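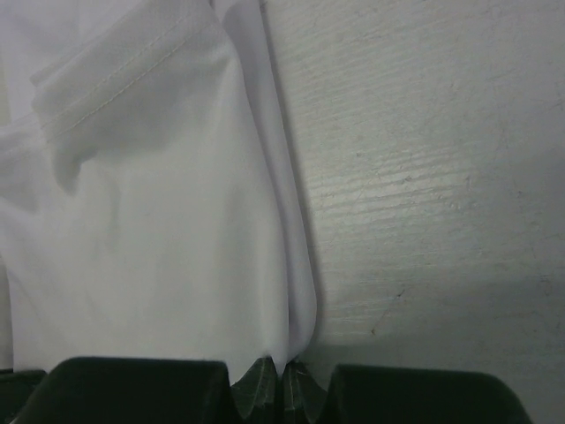
Can a robot fold laundry yet? It can fold some of it, slowly, if someone sets the job up well and you're not in a hurry to get dressed.

I spent most of a Tuesday evening finding this out at the Vukaline open house, over in the old Kandstead building (the one with the terrible parking). I'd signed up back in August and then completely forgotten until the reminder email popped up, so I went straight from work with a granola bar for dinner. No regrets!

There were a bunch of stations but I went for the laundry one, because I have two kids and a dryer that is basically a second closet at this point. The guy running it was Teodoro Dumlao, and he was so patient with all of us. I must have asked him fifteen things in a row. He said cloth is one of the meanest things you can hand a robot. A cup is the same cup however you set it down, but a shirt can land in a zillion shapes and half of it is always hiding under the other half. So the arms have to find an edge or a corner worth grabbing, pinch it, and hope they haven't picked up two layers when they wanted one.

(I pick up two layers when I want one all the time. I felt very seen.)

The setup is smaller than I'd pictured. I was imagining something out of a car factory, and it's a pair of skinny arms on a tabletop, with the clothes waiting in a basket off to the side. They call the system Saludo, and I never did find out why.

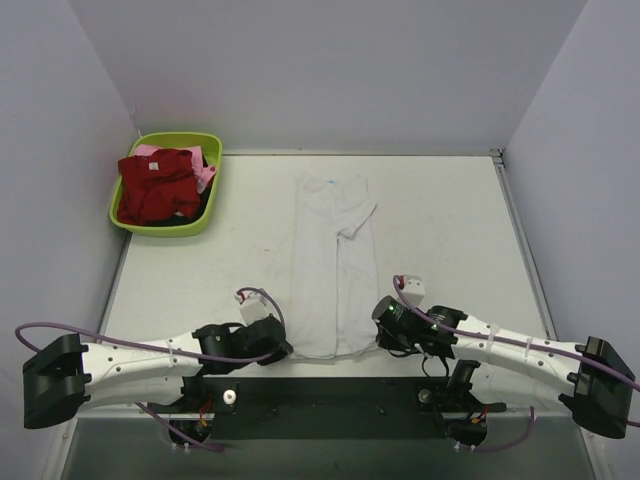
What surprised me most was how long I stood there. It's slow, like watching someone fold a map in mittens, but you get weirdly invested. A woman next to me was whispering "come on, come on" at a sleeve. Teodoro told us the team has put in 600 hours of practice folds so far, and that a lot of it is a person steering the arms by hand, so the software has good examples to copy. He also said towels are easy, T-shirts are okay, and fitted sheets are not on the schedule, which got the biggest laugh of the night.

I asked what a setup like that would run me, fully expecting to be told I couldn't afford it. He said they don't sell it and don't plan to anytime soon. The goal for now is hospitals and hotels, places that go through 800 towels before lunch. Makes sense, but I was a little bummed.

Things I'd tell you if you're thinking about the next one: get there early, because the line for the laundry table was 25 people deep by seven. Eat first (the snack table was pretzels and that was it). Bring the kids if they're old enough to keep their hands behind the tape. And skip the talk in the big room unless you like slides. I lasted through the part about the Cumden warehouse and then snuck back out to the arms.

I came home to two baskets on the couch and did one of them in front of the TV. The other one's still there. If anybody from Vukaline is reading, I have plenty of practice material, and I'll even drive it over.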